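3.2 Crumpled starts and what counts as folded

Folding is usually studied from a flat, tidy start, but laundry comes in heaps! We were keen to work from the heap itself, and the 171 trials in the Netiment set all begin that way. Figure 4 shows garments at several points on the table.

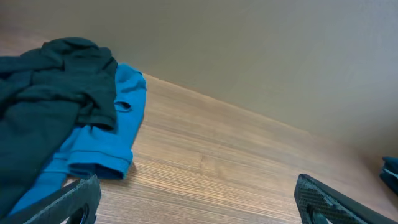
Benedek Szűcs objected to us in March that a heap has no agreed starting shape, so two trials can never be compared fairly. We took this seriously — every trial is now scored on the finished fold alone. Creases deeper than the hem are penalised.

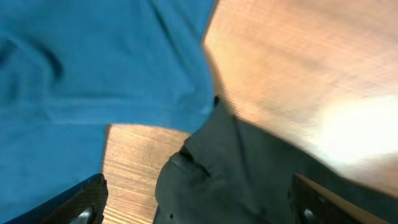 3.3 Dark and bright colours

Our raters loved the bright shirts, where each fold line reads clearly. Dark knits took them longer.

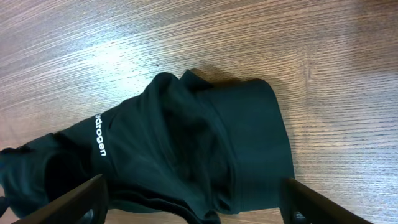 Scoring dark cloth called for a second look in 52 trials. Raters searched for any landmark that survives crumpling, and print is a marvellous one: white letters such as "drogen" running down dark green fabric give the lie of the cloth at a glance. 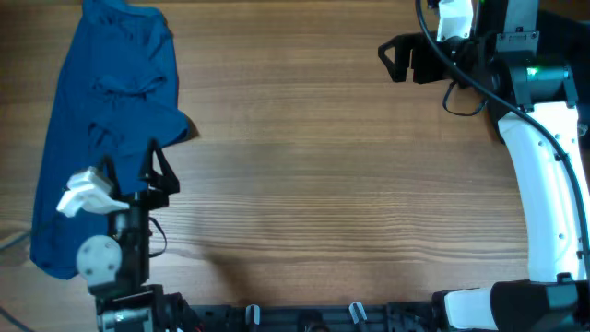

Figure 4. Garments on the tabletop.

Colour matters less than weave, one rater argued, and a stiff pale shirt would be harder still. We hope to test this next.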